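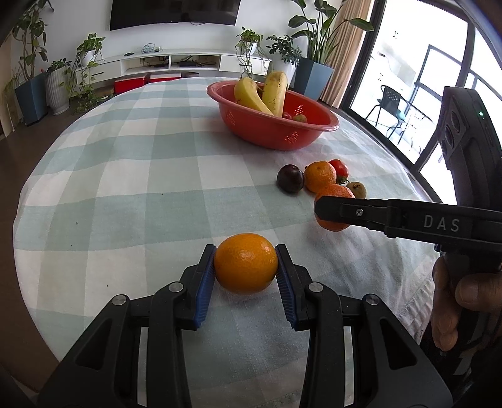

GETTING AROUND

Route 22 goes electric, and the timetable goes with it

August 20, 2022

If you ride the 22 you'll have seen the notices by now, taped up inside the shelters and already curling at the corners. The city is taking the old diesels off the route and putting battery buses on it, all the way from the Salbridge depot out to Oral and back. I've been going on about this in the newsletter for long enough that I should be doing cartwheels. I'm pleased! I'm also a little nervous, and I want to go through what's changing before the first morning when half of us are standing at the wrong stop.

Let's start with the good part. There are six new buses, built by Liltinent, and they're the low-floor kind, with a ramp at the front door and room for two wheelchairs or a couple of strollers. I got to ride one on the open day at the depot, one lap of the yard and then out along the river road, and the thing I noticed most was that I could hear the woman across the aisle telling her son to sit down. On the present 22 you can't hear anyone tell anybody anything. The old engines sit right under the back bench and by the time you get to Mill Street your teeth are buzzing.

The air is the bigger deal, of course. Anyone who waits at the hospital stop knows what it's like when two or three diesels are stacked up there with their engines running. It's a narrow street with tall buildings on both sides and the fumes just hang. The people breathing it in are patients and folks pushing grandparents around, and staff coming off a night shift. Getting tailpipes off that block was the first thing I ever wrote to the city about, and I'd have been happy if that was all they did.

Now for the timetable, which is where I need you to pay attention.

The 22 won't run the way it does now. The new buses have to top up their batteries partway through the day, and the city has chosen to do that with a longer layover at Oral, where the chargers are. In plain terms, a bus that gets to Oral will sit there for a while before it heads back, and the gaps between departures in the middle of the day get wider. Rush hours stay as they are, morning and evening. Early mornings stay as they are too, including the first bus, which I know a lot of you at the bakery and the laundry depend on. It's the stretch between late morning and school pickup that gets thinner.

I asked at the depot why they couldn't put a charger at the Salbridge end as well and split the waiting between the two. The answer was that the power supply to the depot has to be upgraded first, and that's a separate project with its own budget and its own line of people waiting for it. Fair enough, but I'd like to see a date on it. "A later phase" is what the handout says, and I have a drawer full of handouts that say that.

Stops are changing as well. The little one outside the old feed store is going away, and so is the one by the car wash that no driver ever seemed to see you at. The library stop moves around the corner to the side entrance, where there's a proper curb for the ramp to meet. I think that's the right call, though it's going to confuse people for a month and I hope they put a big sign at the old spot and leave it there through the winter. The hospital stop stays put.
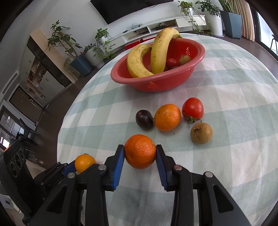 Petra Lindqvell
Transportation columnist

Okay, fares. A single ride stays at $3, and so does the free transfer, as long as you make it on the same trip. What's different is how you pay. The new buses come with card readers at both doors, run by Trosomix, and you'll be able to tap a bank card or a phone, or the reloadable pass they're handing out at the library. Cash will still be taken at the front door. I pushed for a straight answer on that one because the first draft of the plan was pretty vague, and I've now seen it in writing: cash stays, exact change only, same as today.

The paper ten-ride tickets are on the way out, however. If you have a stash of them (I know I do, they're in the pocket of every coat I own) you can swap them at the library desk for the same number of rides on a pass. Take the whole bundle at once if you can. They have to be entered one at a time and the line moves slowly enough already.

There's an app too. I've been using it since the trial started in May and I'd call it decent. It tells you where the bus is, and most of the time the bus is there. It does have a habit of losing track of things on the hill past the quarry, where the signal's bad - you'll see the bus freeze at the bottom for a couple of minutes and then hop to the top like a checker. Don't panic when that happens and go home. I went home. The bus came.

If you don't have a smartphone, you can text the number printed on the stop sign and get the next two departures back. It works on any old flip phone and it's faster than the app, to be frank, so I use it half the time myself.

A word about the survey, which plenty of you filled in after I nagged you in the spring. The city got 434 responses, a very good showing for a town this size and a bus route that most people in city hall have never been on. The top request by a long way was Sunday service. We're not getting it, not in this round. The second was better lighting at the stops out past the county road, and we are getting that, with solar lamps at the ones that don't have any power nearby. I'd have swapped a lot of things for Sundays. My guess is that the wider midday gaps are going to make it harder to ask for more hours anywhere else until that second charger goes in, and I'm planning to say so at the public meeting.

A few of you have written to me worried about the batteries in cold weather, and it's a sensible thing to worry about. We're not a mild place. The trial only covered the warm months, and I said at the time that I thought it was odd to test a bus in May and June and then declare it ready for January. What I was told is that the buses have a separate heater for the passenger area, and that the schedule was worked out using winter range, with something held back. They're also keeping two of the old diesels at the depot as spares through the first winter. I'm glad of that, even if it means we'll still catch a whiff of them now and then.

The other question I get is about the sound. The buses are very quiet at low speed, and if you walk or bike along the river road with your earbuds in, please take one out. There's a low hum they play when they're crawling along, and it's easy to miss over traffic. I've asked whether somebody could come and talk about it at the senior center, where a lot of folks cross right at the stop. Waiting to hear back.

Drivers, by the way, seem to love them. I chatted with a couple at the open day and they went on and on about the mirrors and the seat. One of them said it was the first time in years he'd finished a shift without a headache. That stuck with me on the way home, more than anything in the slide show did.

Here's what I'd do between now and the switch. Pick up the new timetable at the library or the depot, and check your midday trips especially, going both ways, because the return times have moved by more than the outbound ones. If you have a standing appointment at the clinic, call and see if they can shift you a little. They know about the change and they've been nice about it. Swap your paper tickets. And if you see a neighbor at the car wash stop, tell them!

The public meeting on the bus plan is in the library's upstairs room, starting at 6 in the evening, and the 22 will run one late trip afterward for anybody heading out toward Oral. You can sign up to speak at the door. If you can't come but have something you want raised, reply to this newsletter before then and I'll carry a printout in with me. Midday riders in particular, please write, even if it's only a line saying which bus you take and where you get on.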